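How to Research a Local Woman for a History Profile

Many towns have a street, school or clinic with a woman's name on it and almost nothing written about her. A short profile is a good way to fix that. You need a library card, a notebook and a few free evenings. I have written 13 of these for the Molbridge local history page, and the steps below are the ones I use each time.

1. Pick someone with at least 2 sources

Start with a name you have seen on a plaque, a program or an old business sign. Search it in your library's newspaper database. If you find only one mention, set the name aside and try another. My first choice was a seamstress who organized a night school in Brunumel. I had one obituary and could not get past it, so she is still in my notebook.

2. Search under every name she used

Women in older newspapers were often listed under a husband's name, such as "Mrs. John" followed by the surname. Write down her birth name, each married name and any initials. Try spellings without accent marks too. The Žukauskas bakery family shows up in the city directory as Zukauskas, Zukauskis and once as Zukowski. I missed the daughter's school board campaign until I tried the last one.

3. Read the dull records

City directories, meeting minutes and tax rolls give you addresses and job titles. The minutes I used for the school board profile run to 112 pages and mention her on nine of them. One of those entries recorded a petition with 2,667 signatures asking for evening voting hours. The newspapers never printed the number.

4. Make a timeline before you write

Put every date on its own line with the source next to it. Leave gaps where you have gaps. If two sources disagree, keep both and say so in the profile.

5. Write 400 to 600 words

Open with something she did. Her birth and parents can go in the second paragraph. Use quotes from her own letters or speeches if you have them, and copy them exactly. Avoid words like "tireless" and "beloved" unless you are quoting someone. If she held views that read badly now, include them.

6. Check with the family

If you can find living relatives, send them the draft and give them two weeks. Ask for corrections of fact. They may also have photographs, so get written permission before you scan any.

7. Post it and save a copy

Add your source list at the bottom. Keep the text, scans and permissions in one folder named for her, and back it up to a second drive. We post new profiles to the Workedine site starting in September, and drafts sent in by noon go up the same day.

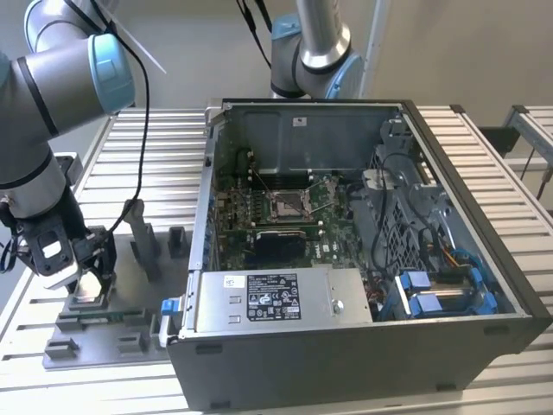
Open desktop tower on the workbench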